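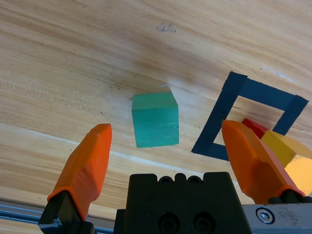

Residents at the Zetside end want to know when the silt piles come off the bank, and whether the smell goes with them. The question came up more than any other at the September open evening, so this report starts with it. The piles stay where they are until the lab results are back. After that, clean material goes to the Tudose yard for reuse as fill, and anything that fails goes to the licensed landfill. Haulage is booked for early October. The smell should ease once the piles are gone, but we have told residents to expect some of it again when the next section is dug.

**Work done this period**

The Fukent Creek crew removed 3,000 cubic yards of silt and debris between the footbridge and the Zetside outfall. The long-reach excavator was out of service for part of the period with a hydraulic leak, and the crew used the smaller machine from the bank in the meantime. Progress was slower on those days. The contractor has not charged for the downtime.

Section 2 is now 70 percent complete. The remaining part runs behind the old cannery, where the access road is narrow and the retaining wall needs a survey before heavy equipment can park near it. The surveyor's draft came in late and is missing the north end. We have asked for it again.

Two trash booms are in place. The upper one is working well. The lower one rides up at high flow and lets bottles under, so the anchor chains will be shortened.

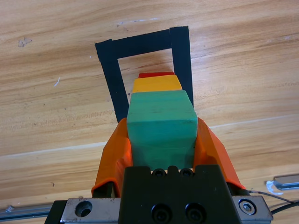 *Wooden blocks and a taped outline on a tabletop.*

**Money**

We have spent 50 percent of the grant. Dredging is under budget and disposal is over, mostly on account of landfill fees that went up after the bid. We ask permission to move the unspent planting line into disposal for this year only. Planting at the Pitine bend cannot start until the bank is regraded in any case.

**Problems and changes**

- The permit for night work was refused. We have dropped it from the schedule.
- Shopping carts and tires keep turning up below the Pitine culvert. The city has agreed to lock the gate there.
- The water level gauge at the footbridge gave bad readings after a storm and was replaced.

**Next period**

Finish Section 2, subject to the wall survey. Haul the tested silt. Take channel depths again at the same points as in spring and send the table with the next report.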